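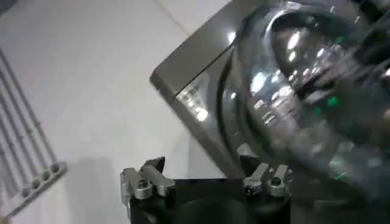
Ticket: manuscript swaps arriving with missing pages
Group: Kollodent Writers' Circle
Opened by: Rongrong Cai
Assigned to: Thijs Peeters
Status: open

Rongrong Cai
Three members say my chapter stopped at page 9. The file I put into Jindar has 14 pages. I opened it again before writing this and they are all there. Please don't tell me to clear my cache, I did that in March for the last fault and it made no difference.

Thijs Peeters
Thanks. Which format did you upload, and did the readers use the preview or the download button?

Rongrong Cai
Word file. Two used the preview, one downloaded. The one who downloaded swears it was short as well, though I haven't seen her copy and I'm not sure she didn't just print the preview.

Thijs Peeters
Asked her. She printed the preview. So the download may be fine. I uploaded a dummy story of the same length and the preview showed all of it. Could be your file.

Rongrong Cai
It's always my file. Does your dummy story have a scene break made of asterisks? Mine has one at the foot of page 9.

Thijs Peeters
It didn't. Added one, and now the preview stops there. Swapped the asterisks for a blank line and the rest came back. Reported to Jindar with both files attached.

13th October
Reply from Jindar: "Previews may vary with formatting." They suggest moving to the paid plan. I can't see how that would help and they don't say.

Rongrong Cai
I wouldn't pay them for that. Kuipers posts his as PDF and gets no complaints, but then he has never used a scene break in his life.

Thijs Peeters
PDF with asterisks tested, previews in full. I've only tried it with two files, so I wouldn't call it a fix. Until Jindar gives a proper answer, please upload PDFs for the next swap and put the page count in the title. Leaving this open.

Rongrong Cai
Fine. Chapter re-sent as PDF, 14 pages. I'll believe it when somebody comments on the ending.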